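Threads > Home and Repair > Holub

Thu 29 May - posted by Holub

I want to write a few posts about my table top, because in January I asked here for advice and many of you answered. Thank you again. I am slow, but I did not forget.

The table came with the apartment in Flanville. It is a pale wood with a soft grain, and the previous tenants put something shiny on it. I never liked the shine. In the evening the lamp made a white spot and I could not read there.

First I tried only soap and warm water. It took off some sticky places near the window side, but the shine stayed. I let it dry for one night and was a little disappointed.

Then I bought sandpaper, number 100, and one small can of Callo oil. Someone here told me to go always with the grain and never across. I repeated this to myself like a prayer.
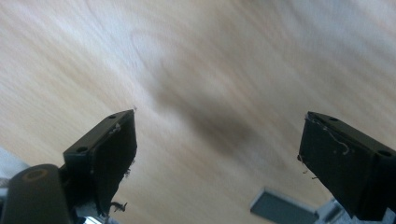

Light wood, grain running on the diagonal. It still shines at the top right.

I like the color very much, like honey with milk in it. There is also one place where the grain bends and makes a loop. I did not notice it in all the time we ate on top of it.

My question now is about the oil. The can says 2 thin coats. The woman in the shop Linadness said one is enough for a table that is used for eating. Whom should I believe?

I made a test on the underside, near a leg. One coat looks dry and a bit gray to me. Two coats look warmer, but the smell stayed for days, and I had to sleep with the window open - not so nice with the street below.

Also please tell me what you use for wiping after the oil. I have old cotton shirts, but they leave small threads everywhere and I pick them out with my nails.

I will do the edges on the weekend if it does not rain. The legs can wait. They are another kind of wood, I think, and I am not sure they want the same oil.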